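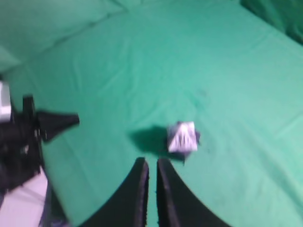 Notes for the talk at Hamel, 24 Jan 2022
Small Dice, Soft Tables

Opening

Good evening and thank you for coming out, and thank you to Faustine Besnard for the kind introduction (check with her how she wants the surname said before I go up). Let people settle. Say that I'm going to talk for 20 minutes and then I'd much sooner hear what you all roll on at home, and what your kitchen tables have suffered for it.

Start with my grandmother's table. It was a beautiful thing and she let us play on it as long as we put a blanket down first, a scratchy brown one that lived in the hall closet. I grew up thinking dice were silent. The first time I heard somebody throw a handful on bare wood I nearly jumped out of my chair!

Why cloth at all

Sound comes first for most of us. If you live upstairs from someone, or have a baby asleep in the next room, a layer of cloth is the difference between playing until midnight and packing up at eight.

Then there are the dice themselves. Corners chip, and painted numbers wear off soonest on the ones we love best. Tell the story of the clear blue set from Futov that went off the table and onto the tile in the hallway. Pause for sympathy.

And cloth slows things down. A die that stops where you can see it is a die you don't have to argue about, and I say this as someone who has spent a good part of an evening on hands and knees with a flashlight.

Choosing the cloth

Green is a habit, and a nice one. It comes to us from card tables and billiards, and pale dice stand out on it wonderfully. White or lavender on green is a combination I keep going back to. Dark purple is harder, especially under one lamp, and the people at the far end will be leaning in all night.

You don't need to buy anything special. Rosaire Pelletier brought me an old curtain in August, washed soft, and it has been on my table ever since. Hold up the curtain. Let it go around the room, and remind people I want it back.

If you do go to the fabric store, take a die in your pocket and drop it on whatever you're thinking of buying. The clerk at Nelivari is used to me by now. Stretchy fabric ripples when you brush against it, and every ripple is a little hill. Anything with a deep pile will leave dice leaning at an angle, which brings me to creases.

Creases, and the eight-sided problem

Slow down here, this is the part people write to me about.

A cube is forgiving. Its 6 faces are broad and it sits down flat on nearly anything. The octahedron, our friend the d8, is a pointier sort of character. It's two pyramids stuck together at the base, it comes to rest on one triangle and shows you another, and a small one will happily prop itself against a wrinkle you hadn't even noticed. Then you have two faces both more or less looking at you and two friends no longer speaking.

Ask for a show of hands – who re-rolls a leaning die and who reads it? Expect noise. Sylvain Courtois reads it, and will say so.

My own rule is to smooth the cloth with the flat of the hand from the middle outward before we sit down, and to re-roll anything that leans. You can also fold the cloth up at the back over a book or a rolled towel, so there's a soft wall to throw against. It looks a bit like a stage curtain and it works better than most trays I've owned.

Reading small dice

Mention ink. If the markings have gone faint, a crayon rubbed over the face and wiped with a paper towel will bring them back for a good long while. Mathis Sabatier showed me this and I've done over 5 sets since then, including a few that weren't mine (with permission, mostly).

Mention the lamp as well. Put it high and to the side. A low lamp throws a shadow longer than the die, and it always seems to fall right across the number you need.

Looking after it

Shake it outside, wash it cool, and hang it up to dry. Roll it around a cardboard tube to store it, please don't fold it, or you'll be ironing before every game as I did for an entire winter.

Questions

Repeat each one so the back row can hear. If someone asks about the Prallel trays, I've only borrowed one, and I liked it, but it was noisier than the curtain.

Thank Faustine Poulain for the coffee. Collect the curtain.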